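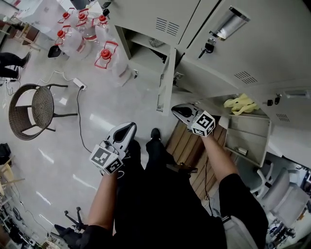 Incidencia 509: la llave no sale de la cerradura (taquillas del taller)

Estado: reabierta
Edificio: Wandcombe, planta baja, taller
Mobiliario: taquillas Mestex, gris claro
Cerraduras: Vondráček, cilindro negro
Prioridad: media (la puso el sistema, yo habría puesto alta)

Descripción inicial

En la taquilla de la fila superior, la que tiene el tirador metálico empotrado, la llave entra, gira y se queda dentro. Para sacarla hay que apretar la puerta con la palma y volver a girar. La de al lado tiene otro problema: si no se cierra con llave, se abre sola. Lo que se guarda en la balda queda a la vista de cualquiera.

Ya se comunicó en mayo y se cerró el mismo mes como "resuelto con lubricante". Yo no lo llamaría resuelto.

Registro

Entrada 1
Aplicado lubricante seco en el cilindro, siguiendo la hoja de Mestex. La llave sale bien las primeras veces y luego vuelve a lo mismo. La hoja dice que el efecto es permanente. No sé con qué taquilla lo probaron.

Entrada 2
Probada la copia de la llave, código 127. Se comporta igual que la original, así que descarto el desgaste de la llave, que era la segunda explicación que nos dieron por teléfono. La primera fue que la estábamos girando al revés.

Entrada 3
Con la puerta abierta, la cerradura funciona perfectamente: entra, gira y sale. Con la puerta cerrada, se atasca. Para mí esto ya apunta al marco o al pestillo y deja el cilindro bastante fuera de sospecha, pero Mestex insiste en mandar un cilindro nuevo y me piden que espere.

Entrada 4
Recibido el cilindro. Montado. Mismo atasco. El cilindro viejo está guardado en una bolsa por si lo reclaman, y pido que conste que no vamos a pagar la pieza.

Entrada 5
Medida la holgura entre puerta y marco: 3 mm más arriba que abajo. El marco está torcido o el conjunto no asienta bien. A lo largo de la base corre la tarima de listones de madera clara y quiero saber si alguna pata apoya en ella. Ralano instaló las taquillas y según su parte de montaje quedaron "niveladas sobre suelo firme". El parte no trae ninguna lectura del nivel.

He preguntado también si afecta la carga. El catálogo admite bastante más peso del que metemos, y el compartimento abierto de abajo, el del trapo amarillo, no tiene puerta que pueda rozar. No creo que vaya por ahí, pero lo dejo escrito antes de que me lo sugieran.
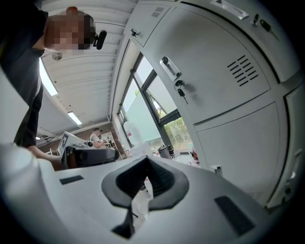 Mestex contesta que una holgura desigual entra dentro de la tolerancia, que no les consta ningún defecto en esa serie y que la causa más probable es la humedad. Añaden que el vapor de cualquier aparato cercano puede hinchar los burletes y empujar la puerta hacia fuera. Recomiendan ventilar y volver a lubricar.

Entrada 6
Leída la respuesta dos veces. Nuestras taquillas no llevan burletes. Son chapa contra chapa, con rejillas de ventilación en las puertas. Les he pedido que me digan en qué página del despiece aparece el burlete, referencia 333 según ellos. De momento no hay página.

Entrada 7
Calzada la esquina delantera izquierda con un taco fino, solo para probar. La llave sale a la primera en todos los intentos de la mañana. La puerta vecina se queda cerrada sin echar la llave. Quitado el taco, vuelve el atasco. Repetido por la tarde con el mismo resultado. No me fío del todo de una prueba hecha en un solo día, pero es más de lo que ha dado el lubricante en dos aplicaciones.

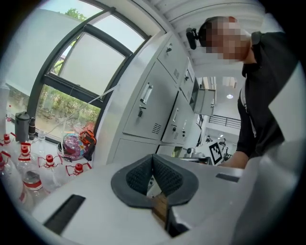
La teoría de la humedad la he seguido de todas formas, para que no digan que no se hizo. He dejado un higrómetro sobre la taquilla afectada durante una jornada completa y la lectura apenas se ha movido. En cuanto al aparato que echa vapor, lo único que se le parece es lo que hay en la encimera blanca junto a la ventana, detrás de las botellas de tapa roja: una pieza negra con asa que puede ser hervidor o termo. Aunque fuera hervidor y estuviera en marcha todo el día, sigo sin entender cómo tuerce un marco de chapa.

Entrada 8
Enviado a Mestex y a Ralano el resultado de la prueba del taco, con las medidas antes y después. Ralano propone pasar a "revisar visualmente". He pedido que traigan un nivel y que lo usen delante de alguien de aquí.

Pendiente

Ralano: nivelar el conjunto con las patas regulables. Nada de cuñas definitivas.
Mestex: aclarar la referencia del burlete o retirar esa explicación por escrito.
Nosotros: no forzar la llave. Si se queda dentro, se empuja la puerta y se gira despacio. Si aun así no sale, se deja puesta y se avisa en este mismo hilo.

El cierre automático de la incidencia queda desactivado hasta que la llave salga sin taco durante dos semanas seguidas.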